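Demonstration Class FAQ
Posted in May by Rhonda Wong, Indeston Robotics Club

We use cookies to remember your settings. By continuing to browse you accept our cookie policy.

Who is the class for?

Students in the Indeston program and club members who have finished the safety session. Prior coding is not required for the first half. The second half uses short Python scripts supplied by Sandro Gentile.

What do students do in the first sessions?

They record manipulation tasks with a pair of hand-held grippers, one per hand. Tasks are short: pick up a container, move it, set it down, release. Each student records 50 takes per task before changing to another one.

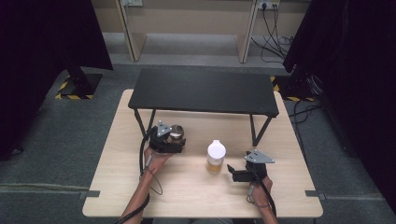
How long is a session?

Two hours, including setup. Recording stops 15 minutes before the end so that files can be copied and checked against the log sheet.

Can I work alone?

Recording is done in pairs. One student operates, the other keeps the log and calls the start and stop of each take. Partners trade places after every 5 takes. Left-handed students use the same equipment and the same task list.
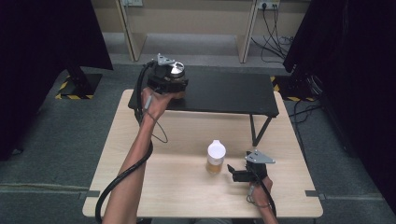
Cable handling accounts for most of the rejected takes in the Drullis task set. A cable that pulls tight during a reach changes the motion of the wrist, and the effect is visible in the trajectory plot. Check the slack with one arm at full height and the other near the table, as with the left gripper held up over the black table and the right one down beside the bottle. If either cable resists, stop and reroute it before the next take.

What containers are used?

Household bottles and jars with lids. Socorro Taipe keeps the list and approves additions. Lids stay closed in every task this term. Students may propose an object, but it must fit the jaws at their full opening.
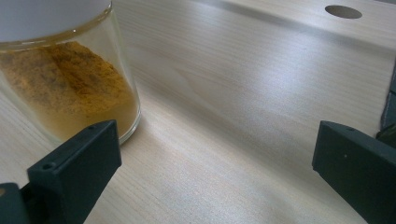

Gripper view, jar task, fingers open.

How is a take graded?

Pass or fail, by the logging partner, against three criteria: the object ends upright, the jaws are open at the stop call, and neither gripper has struck the table. Failed takes are kept in a separate folder and are used in the Chambi exercise later in the term.

Why does the start position change between takes?

A policy trained on one start position tends to fail when the object is moved. The log sheet gives a new position for each block, and students should follow it even when the reach is awkward.

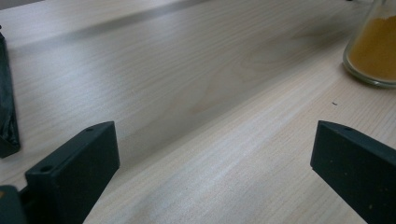
Approach distance is the other variable, and it is the one most often skipped. Students tend to begin with the fingers already next to the object, so the model sees very little travel. A longer approach is wanted in at least half of the takes. Open tabletop between the fingers and the powder jar at the upper right, as in this view, is an acceptable spacing. Start the motion from there at normal speed and do not pause midway.

Which software is used?

Dareo, version 3, for playback and trimming. Club machines have it installed. Ertuğrul Tuncer handles accounts and resets passwords.

What happens if I miss a session?

Make up the takes during open lab. Email Fidelina Escobar for a slot. Students who miss more than 2 sessions repeat the recording unit.

Get class updates by email. Subscribe to our newsletter. You can unsubscribe at any time.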